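Play kitchen clear out, part two

OK quick one, I have 11 minutes before pickup and coffee to drink.

So the toy kitchen stuff had taken over. Under the couch, in the bath, one strawberry in my boot. I finally tipped every bin out and went through it all, which took most of a morning in April that I will not get back.

Gone: the Dagdag tea set (chipped, sad, half the saucers missing). The Parkemell cash register that beeps by itself at night. A whole bag of plastic peas.

Staying: pots, plates, anything that gets used for "soup". Everything is soup here. Banana soup, ketchup soup, lime soup with a spatula left in it. The colander gets worn as a hat more then it drains anything but it stays too.

Also staying - the little toaster oven. I nearly passed it on last year and I'm so glad I didnt. It gets played with every single day, mostly for baking strawberries.

I did look at the big Tostix food set, 158 pieces. No. Absolutely not. We do not need 158 of anything. Fifty would be too many.

Storage is one Jeton tub with a lid, and the rule is if the lid won't close something has to go. Fruit goes in a zip pouch so it stops rolling off. Pots nest, plates on the side, measuring cup wherever it fits.

Next up is the dress up box, and I'm scared of it. Wish me luck, gotta run - shoes on, keys, go 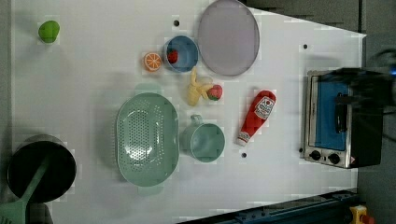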